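Progress report, Torvik hand tools, to Skindbridge
2025-10-03

This covers the upkeep of the hand-held grippers since the last report in May. Spending is inside the agreed amount and no change to the schedule is requested.

**Work done**

- Yellow fingers replaced on 6 tools. The old ones had worn smooth on the inside face and were letting thin cloth slide.
- Housing screws checked on every tool at the start of each week. Two had stripped heads and were swapped.
- Lens glass now gets wiped before each session, with the cloth kept in the tool's own case. Grey lint off bedding was the main trouble.
- Labels on the housings were reprinted where the code would no longer scan. Trotent supplied the stock.

**Sessions**

Recorded grasps on clothing and bedding came to 1,258. Of those, 946 passed review. Most of the rejects were from two tools whose fingers had drifted out of parallel -- both were shimmed and went back out. We spent 140 hours on bench work, a bit over plan, nearly all of it on the shims.

**Still open**

The shim is a stopgap. Brutel has quoted for a stiffer frame but the lead time is long, and we would like to see one on the bench before ordering the rest. Velvet and other pile fabrics also need a closer look, as they leave fibres in the finger slots and the cleaning step doesn't cover those yet.

Tool 007 at work on home laundry, olive-green cloth at the fingers:

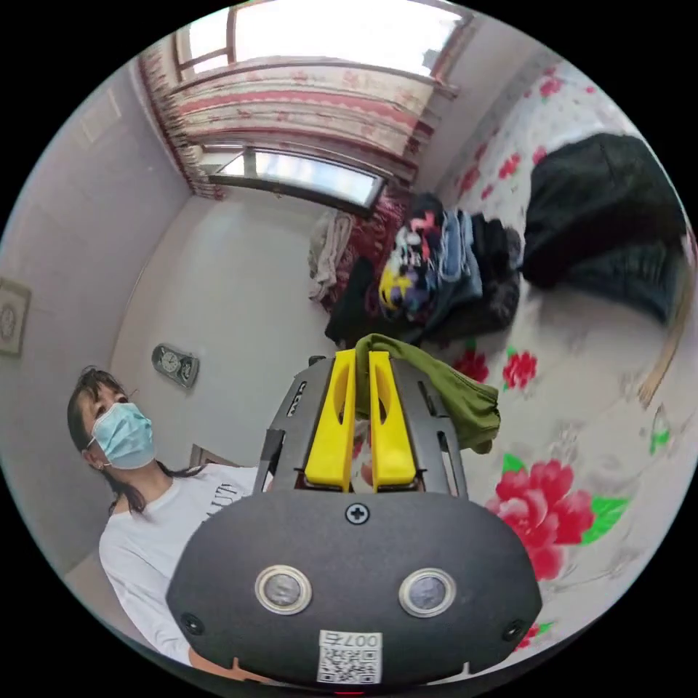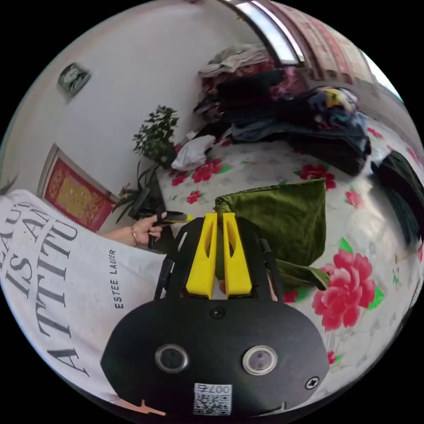 Skindbridge replied that the stiffer frame can be ordered for one tool now, and asked that the finger slots be added to the weekly check before the next report -- a soft brush should do, they thought, as long as it stays away from the lenses.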